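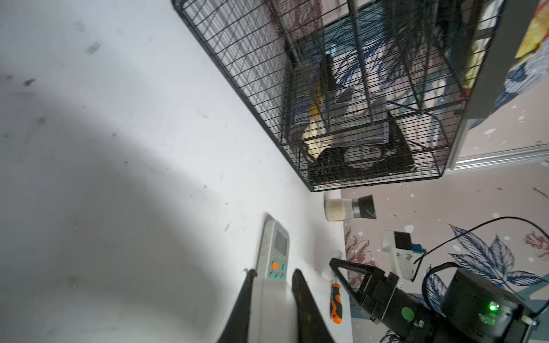
Elie Awad wrote back on Friday that a battery swap is too small a job to deserve its own folder. Maybe so. Kelstead keeps it anyway.

What's covered
Air-conditioner remotes, AA cells, one screwdriver. 132 clips, colour, unlabelled.

Doubts
I don't trust the "mixed brands" tag. One cell reads 南孚, its neighbour has a navy and blue wrapper, and neither tells you how much charge is left.
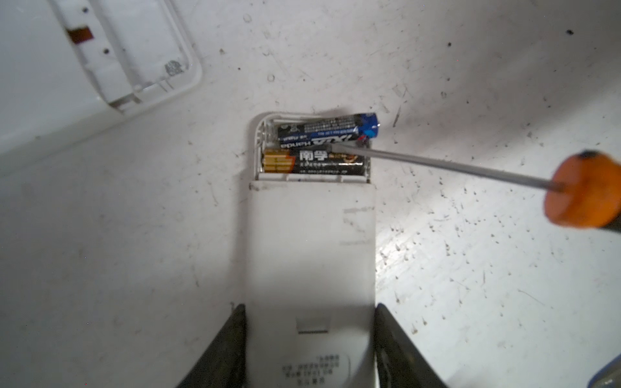

Known gaps
No clip is checked against a working air conditioner. The 21 marked "done" are somebody's say-so.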